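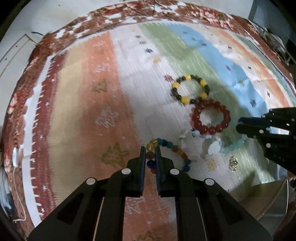 Trudy Tawhiri says she used to think the printer had run out of room, because the lines in her poetry book all stopped before they got to the other side of the page.

A lot of readers wonder about those short lines. In a story, the words keep going until they reach the margin, then drop down and start again. The writer doesn't choose where that happens. If the book were printed wider, the lines would end in different places and the story would be the same.

In a poem, the poet chooses. The spot where a line stops is called a line break.

Why line breaks matter

Read this sentence the way you would read a story:

The old gray cat came down the stairs and looked at me and went back up.

Now read it with line breaks:

The old gray cat
came down the stairs
and looked
at me
and went back up.

The words are the same and they are in the same order. But most people read the second one more slowly. Your eye has to hop down to the next line, and you make a tiny pause when it does. The shortest lines get the most attention. "And looked" sits there by itself, so you wait a moment to find out what the cat looked at.

Try moving the breaks around:

The old
gray cat came
down
the stairs and looked at me and went
back up.

Now the word "down" is alone, and the cat seems to take a big step. The fourth line goes by fast. Neither way is wrong. They are two different poems made from one sentence.

Two ways to end a line

Sometimes a line ends where you would stop anyway, at a comma or a period. This is called an end-stopped line. It sounds calm and finished.

Sometimes a line ends in the middle of a thought, and you have to go on to the next line to get the rest. This is called enjambment. (Say it en-JAM-ment.) It comes from a French word that has to do with stepping over something. Your voice steps over the gap and keeps going.

Many poems use both kinds. If every line is end-stopped, a poem can start to sound like a list. If no line is, it can feel like running down a hill.
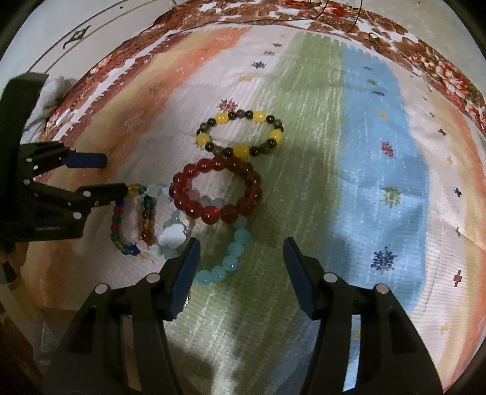 Does a line of poetry have to start with a capital letter?

It depends on the poet. For a long time most poets writing in English put a capital at the start of every line, even in the middle of a sentence. Many poets today use capitals only where a sentence starts, and a few leave them out completely. Pick one way and keep to it all through your poem, unless you have a reason to change.

What is a stanza?

A stanza is a group of lines with a blank space before and after it. It works a bit like a paragraph. A new stanza can mean that time has passed, or that the poem is now talking about something else. Stanzas of two lines are called couplets, and stanzas of 3 lines are called tercets. Four lines make a quatrain – you will see that one often, in songs as well.

Try it yourself

Write one long sentence about something you did this morning. Leave out nothing, even the boring parts. Copy it onto another sheet and break it into lines wherever you like. Then copy it again with the breaks in new places.

Read both out loud, and stop for one short breath at the end of each line. Ask someone to listen and tell you which words they remember. Those words will often be the ones at the ends of your lines.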